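Paper, and Plenty of It, at the September Stationery Week

Sun 20 August

Tandow has put out the program for its September stationery week, and the claim at the top of it is that 40 ordinary school notebooks can keep a roomful of people busy folding for two days. I have my doubts. Notebook paper is thin and ruled, and anyone who has tried to make a crisp corner with it knows how it behaves.

Brenda Cabral, who put the sessions together, is sure of it. "People have the stuff at home already," she told me. "They don't need fancy paper to learn a fold." Fair enough. But the program also promises "results worthy of a frame," and I would like to see who is doing the framing.

Each table gets a toolbox, a few A5 notebooks and a short sheet of instructions that was not ready when I asked for it. The ticket list stood at 153 names when Cabral last looked. With 40 notebooks to go around, somebody will be sharing, and the program says nothing on that point.

Nesrin Yalçınkaya, who will teach the Mustilum sessions, is more careful with her words. She thinks a beginner can manage a simple kite shape with a few layered flaps on the first afternoon. Getting the points to line up is another matter, and she wouldn't put a time on it.

The organizers are still talking to Trostitari about a second room. Last year's second room was also being talked about in August, and it never opened. 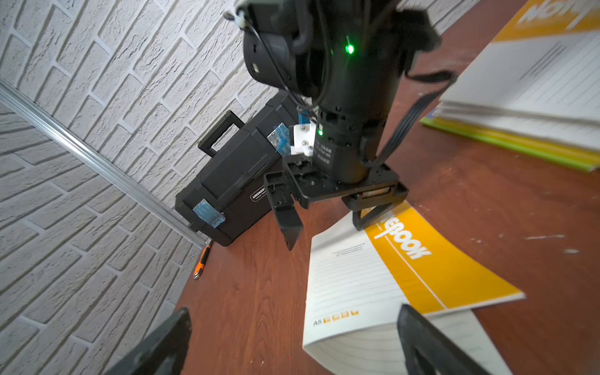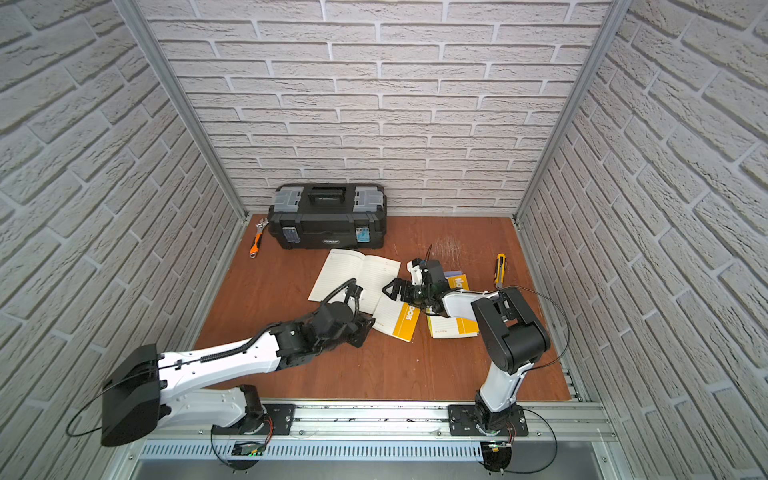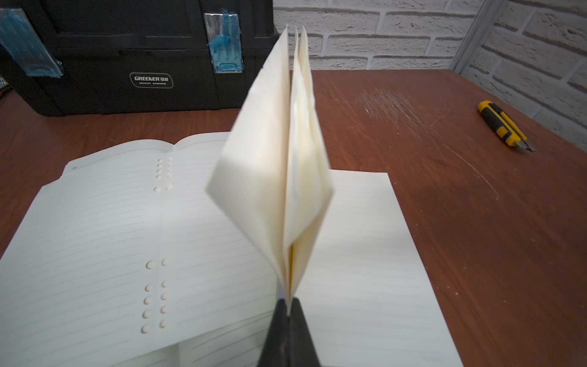 The folding table, with its notebooks.

Reading time: 2 min

Tickets can be returned up to the evening before. Anyone bringing their own paper is welcome to, Cabral says, though the price stays the same.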